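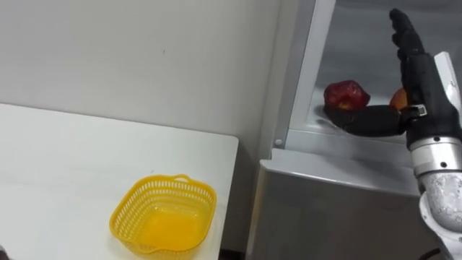

An apple and an orange-coloured fruit on the fridge shelf, with a yellow basket on the table nearby.

Why does fruit go in the fridge?

I used to think a fridge made cold, the way an oven makes heat. Nope! A fridge moves heat. It grabs the warmth from inside the box and dumps it out into the room. Put your hand near the back or the side of a running fridge (ask a grown-up first) and you might feel that warmth coming off.

So what does cold do for an apple? Well, an apple keeps on breathing after it's picked. I'm serious! It takes in oxygen from the air and slowly uses up its own sugar, and bit by bit it goes soft. Cold slows all of that down. Cold also slows down mold, those fuzzy little spots that love an old orange. 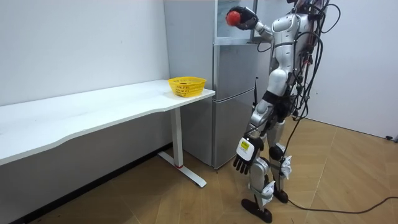 Something round and red, up at the open top door of the fridge.

Now, the door. Every time you open it, cold air slides out and warm air slips in. My aunt in Wakham had a rule: decide what you want, THEN open the door. I broke that rule every single morning, staring at the shelves until she yelled from the other room.

Want to test it? You need 2 apples that look alike. Put one in the fridge and leave the other in a basket in the kitchen. After 2 weeks, give each one a gentle squeeze and write down which feels softer. 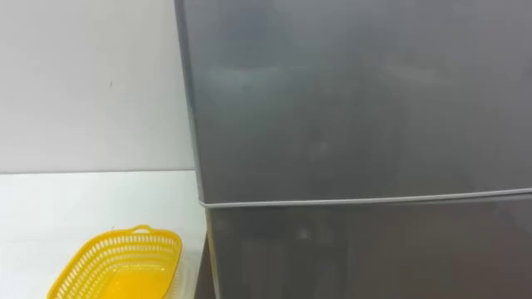 When you close up, push until the door sits flat. Most fridge doors have a bendy rubber strip along the inside edge, with a magnet hidden in it, and it hugs the fridge to keep the cold in. Try the paper trick — shut a strip of paper in the door and tug. If it slides right out, the seal might be getting tired.

Bananas are a whole other story. Their skins turn brown in the cold, so mine stay out on the counter.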